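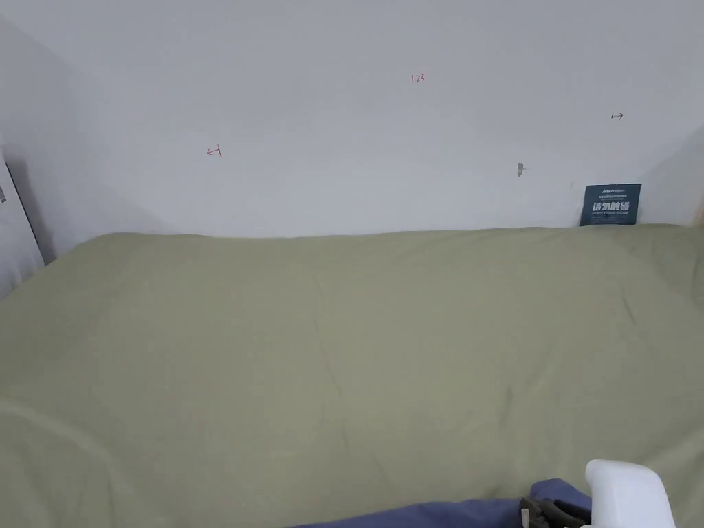

Figure 7.1 The bed station at Wellholm, with the gripper at the edge of the dark blue fabric. Note the marks on the wall and the card at right.

Chapter 7
Setting Up a Station and Keeping It Set Up

Bedding is wonderful stuff to practice on! It slides, it bunches, and it never lies the same way twice, so any looseness in your setup shows up fast. When Veronika Rainer took over the bed station at Wellholm, she spent her first week on the hand alone and didn't fold a single blanket.

Start with the jaws. Close them slowly on a strip of thin cotton and pull. If the strip slips on one side only, the jaw on that side is worn or the joint behind it has play. Check the joint first (it takes three minutes, and a new set of jaws takes 30). Then wipe the jaw faces and try the strip again.

Next come your reference marks. In Figure 7.1 there is a small red "123" on the wall, with an arrow on either side. Pencil and pen marks like these look humble, but they're a great help when you need to put things back where they were. Write each one into the station log, and never redraw one from memory.

Vinzenz Danzer's log for the Otby station runs to 84 pages, and we'll read parts of it in Section 7.3. First, though, get your own hand apart on the bench. You'll need a small screwdriver, a clean cloth and a tray for the screws.

7.1 Opening the Hand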